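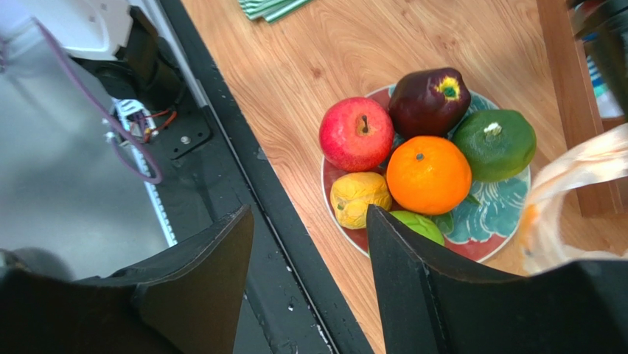

Bagging fruit: planner picks the wrong arm
Manipulation software > Planning

jalletti_fan, 25/10/2022
Two arms, one plate of fruit, one plastic bag. The left arm should hold the bag open while the right one drops things in. My task planner (Gakier, default cost terms) would rather swap roles after every piece, like two people being polite at a door. Replanning takes 410 ms, so it's at least quick about it. Anyone tamed this?

wustero_dan
Add a role-switch penalty. I started at 5 and it stopped dithering. Also check your depth on the bag. Clear plastic comes back as confetti on mine.

kurni_s
Disagree about the penalty. You're hiding a bad state estimate. If the perception node loses the bag opening for one cycle, the planner thinks the holder is free and hands it a new job. Log the opening pose first, then fiddle with weights.

wustero_dan
I've been hiding bad state estimates since May and they've been very happy in there.

jalletti_fan
Logged it. Out of 1057 cycles the bag opening went missing in 400. I hate that kurni_s is right. The left gripper is down by the open edge of the bag, the right one is already inside, and this is exactly when the tracker shrugs.

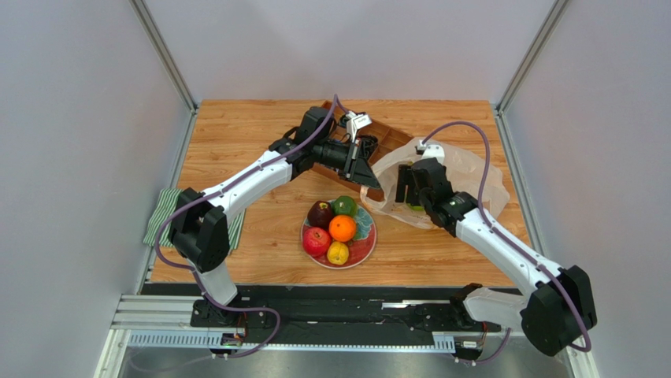
Re: what I'd change

kurni_s
Keep the last good pose while the holder's fingers are closed and let it expire slowly. Use finger width as evidence too, it costs you nothing.

frauke_r
Slowly is how you end up dropping a lemon next to a bag that moved. Expire it fast and pause the other arm.

kurni_s
Pausing is fine if you enjoy watching robots think.

jalletti_fan
Trying Frauke's version first. The penalty is staying in at 5 and I don't want to hear about it.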